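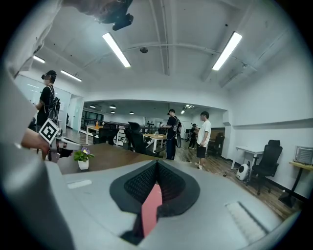 Gifty Baidoo wrote in to ask whether she could budget for hand-held grippers the way she budgets for laptops, one per person and a spare in the cupboard. Partly. The grippers are the easy line. The questions below cover the rest.

What does a full station cost?
Our Codstead office paid $3,711 per station this September, before tax. That covers two grippers, a headset, a backpack rig, cables and chargers. It does not cover a computer to store the recordings.

Can I buy the grippers alone?
Yes. Reinholz sells them singly at $866 each. Ask for the price with pads fitted, as some quotes leave them out.

How many stations should we start with?
We tell new sites to start with 4. Fewer than that and one broken cable upsets the week's plan. You can add more after the first order -- the price per station does not change much either way.

What wears out first?
Pads and cables. Put them in the running costs, not the equipment budget. Straps on the backpack rigs come next.

How much room do we need?
Enough for people to turn around with a pack on and not bump a chair. An ordinary office with a few tables will do. Check the number of wall outlets before you sign anything, and plan where the packs will charge overnight.

How long is delivery?
Verard quoted us roughly 9 weeks. Headsets shipped separately and came first. Do not book operators until the grippers have a confirmed date.

Should we lease?
Letura leases full stations by the quarter. Leasing suits a short project. For anything over a year we found buying cheaper, but read the repair terms, as pads are excluded from the lease.

Do we need to budget for training?
Yes, two paid days per operator. The first day is mostly fitting the gear and learning to hold the grippers steady.

Who approves the order?
Your site manager. Send the quote and the floor plan together -- orders without a floor plan are sent back.

Prices last checked 27 Sep 2024.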